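February, textile bench, after lunch

Dye lot from Dulbridge came in, 4 skeins short. Emailed. Slamet Raju says use what we have and top up from the Himton wool, but the Himton takes color darker so no, not mixing them in one bath.

Mordant first. Alum weighed dry, dissolved in hot water, then into the big pot. Simmered an hour, lid on. Left the wool in to cool – last time I pulled it early and got streaks all down one side.

Weld bath: leaves chopped, soaked overnight, strained twice thru the old curtain. Came out a good loud yellow. Chalk pinch helps, two pinches goes nasty.

Overdye in the indigo vat. Vat was tired, only got pale green on the first dip. 2 dips on the test skeins, then one more for the Lumbantobing order, which wants it closer to moss. Still not moss. Maybe warm the vat tomorrow and feed it, check the pH before anyone blames the water again.

Rinse took forever. Some 1000 ml of vinegar gone this month, somebody reorder please.

Fastness strips: 13 in the window, half of each covered with card. Label them in PENCIL, the pen ran on the last set and I had to guess at wich was which.

Gosivham want a swatch book by end of month. Need a page for the pale greens, they like the minty end and not the olive. 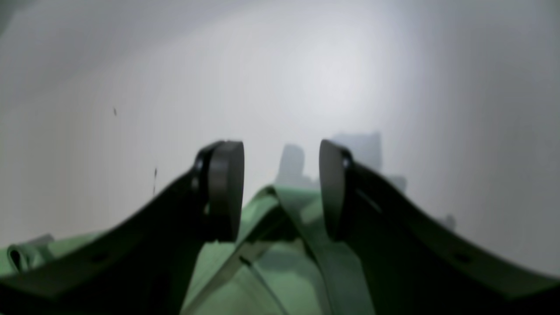
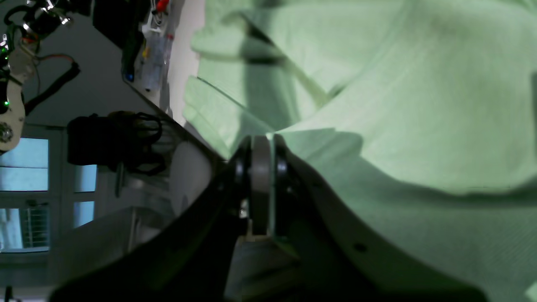
Second one has the pale mint cloth, folds and all.

Still to do
- warm vat, feed, skim
- chase Dulbridge for the missing skeins
- ask Slamet where the good scale went
- cut card for the swatch book, holes on the left
- wash the curtain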